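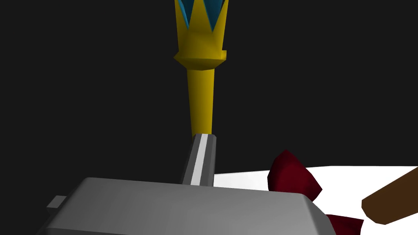 Hi all,

Sorry for the slow answer, I wanted to finish the Skendier batch before I opened my mouth. Quoting Bernadette so nobody has to dig:

> On 1/10/18, Bernadette Van Dusen wrote:
> I'm going through the simulated demos and I can't decide what to do
> with the ones where the operator dithers. Do you cut out the
> stretches with nothing in the gripper, or leave them in? Kenji says
> cut. Also, how many per object before you move on? I stopped at 90
> for the scepter and it feels like too many of the same thing.

I'd leave them in, Bernadette! I used to cut too, and the policy I trained on those got very good at holding things and hopeless at getting to them. The approach with the fingers wide open is half the job, and if the learner never sees it, it has to guess. What I do trim is dead time at the start, when the arm hasn't moved yet and I'm still fiddling with the controller. Anything past 17 frames of no motion goes. 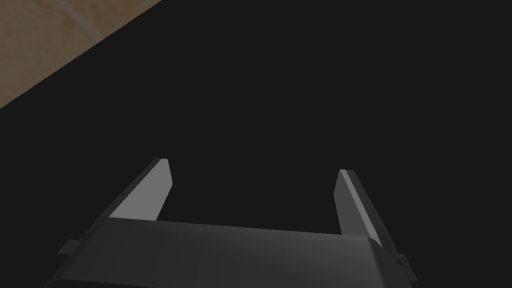
Fingers open, nothing between them. I keep frames like this one.

As for how many - 90 is fine if the starts are different, and a waste if they aren't. Mine weren't, the first time. I'd do a run, hit reset, do it again from the same spot, and end up with 135 demos that could have been 12. Now I move the start pose every single time and shuffle whatever else is on the table, too. The scepter is a funny one because it's so long and skinny, so please get some grasps near the bottom of the shaft and some higher up by the collar, and tag which is which. Raymonde has a column for it in her sheet (it's called "grip_ht", don't ask me why she shortened it).

Failed grasps: keep them, but in their own folder. Mortimer mixed his in with the good ones back in October and we spent ages sorting them out again.

One thing I'd like to hear from the rest of you. Does anyone else get a jump in the wrist view when you switch from the Kirkach build to the new one? Mine only does it on the first episode after loading, and I've been throwing that episode away, but I'd love a real fix.

I'll put my trimming script in the shared folder tonight. It needs the path changed in two places, both near the top.

Anika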